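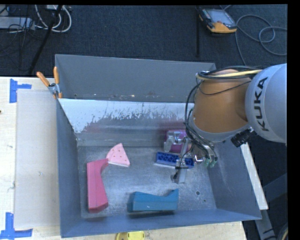
*The KUKA over the metal bin, gripper down near the blue piece.*

**Teaching station notes, Velholm workshop newsletter**
27 September 2026

Quick one this time, the newsletter goes out tonight and I still have the parts order to do.

Bin work is up and going. Short version for anyone who skipped the last two issues: we stopped writing pick routines by hand for the bin and are showing the arm instead. Somebody drives it through the pick, the whole run gets saved, and later the runs go to the training side over at Radholm. They train, send back a policy, we try it, we complain, repeat.

Count as of this morning: 887 saved runs. Of those 778 are good enough to train on. The rest are thrown out for the usual stuff, operator changed their mind halfway, file cut short, somebody bumped the table. Please don't bump the table.

**Hand guiding vs. remote**

Lots of questions on this so here goes. We do both. Hand guiding = you take hold of the arm and walk it where it should go. Feels natural, new people get it in minutes. Trouble is your own arms and shoulders end up in the recordings, and then the policy has learned to look for a sweater. Also tiring. Anyone who did the full morning in the first week knows.

Remote = you sit at the desk with the controller and never touch the arm. Slower to learn, much slower. First day everybody is terrible. Second day less terrible. By the end of the first week most people are quicker by remote than they were by hand, at least on the flat blocks. The wedge is another story (see below).

For now: remote for anything we plan to train on. Hand guiding for setting start poses and for visitors who want a try. If you do a hand guided run and save it, put HG in the run name. I found 13 without it and had to watch every single one to sort them. Not doing that again.

**The pieces**

Mixed colors and shapes in the bin on purpose. Pinks, teal, purple, the deep blue one. A few notes from the last round:

- The two long blocks, raspberry and teal. Same sort of shape so people pick them the same way, fine, but please vary it. Grab near the middle sometimes, nearer an end other times. If every demo is the same grab then the policy has one idea and that's it.
- Deep blue narrow one. Lies low. Come down slow and stop, then close. Do not chase it along the floor. If it slides, back up and start the approach over, and keep the run, those recoveries are worth a lot.
- Light pink wedge. Everybody's least favorite. The curved side wants to roll out of the fingers. Best luck so far is turning the wrist before you go down, not after. Egger sent over a softer pad to try, havent fitted it yet.
- Anything against the wall. Come in from the open side. The walls slant and the fingers dont like it. If you can't get an angle, nudge the piece out first, thats a legit demo, just do it gently.

**Shiny floor, again**

Yes we know. Bare metal, bright patches, pieces showing up twice because of the reflection on the far side. The first policy from Radholm went for a reflection more than once. It was funny the first time. They asked us to leave the bin as is and record more near that side, so: more picks near the far wall please. Don't line the bin with anything. Don't polish it either (someone asked).

**Session rules, short**

Same as before, posting them because the sheet by the desk keeps walking off.

1. Check the clamp on the bin. If the bin has shifted, line it back up before you record anything. A run with the bin in the wrong spot is no use to anybody.
2. Pendant within reach of the second person. No solo sessions. I mean it.
3. Shuffle the pieces between runs. Really shuffle, pick them up and drop them. Sliding one block over an inch does not count.
4. Start recording, then move. Not the other way round. We lose the first second otherwise and the training side notices.
5. One pick per run. If you're on a roll, great, save and start a new one.
6. Bad run? Mark it bad right away. You will not remember after lunch.
7. Slow is OK. Jerky is not. If your hands are tired swap out.

Cables: after each session look over the loops near the wrist and make sure nothing is rubbing or pulled tight. Big wrist turns eat up slack fast, and the wedge picks need big wrist turns. If it looks short stop and tell me.

**How's the policy doing**

Better than summer. Long blocks in the open are mostly fine. Near the walls, hit and miss. Wedge, no. It gets there, closes, lifts nothing, and carries the nothing away quite confidently. Radholm thinks more wedge demos and more recoveries will fix it. I think the pad will help too. We'll see who's right.

One thing we did notice, the policy has picked up habits. There's a little pause above the piece before it goes down, and that's us, that's how most of the operators drive. Not a problem as such but it costs time on every pick. If you can manage a smoother approach without the hover, do.

**Coming up**

Next batch of runs starts once the pad is on. After that Promholm wants to come see the station in November, they're thinking about the same setup for their own sorting bench and want to try the controller. Would be good to have the wedge working by then. Would be good to have the wedge working at all.

Open slots on the sign up sheet, mornings mostly. No experience needed for the second-person seat, you watch the arm and keep a hand near the stop. Operators need the short intro first, ask me and I'll find a time.

Run names: date, initials, piece, then HG if by hand. Thats the whole system. Please use it.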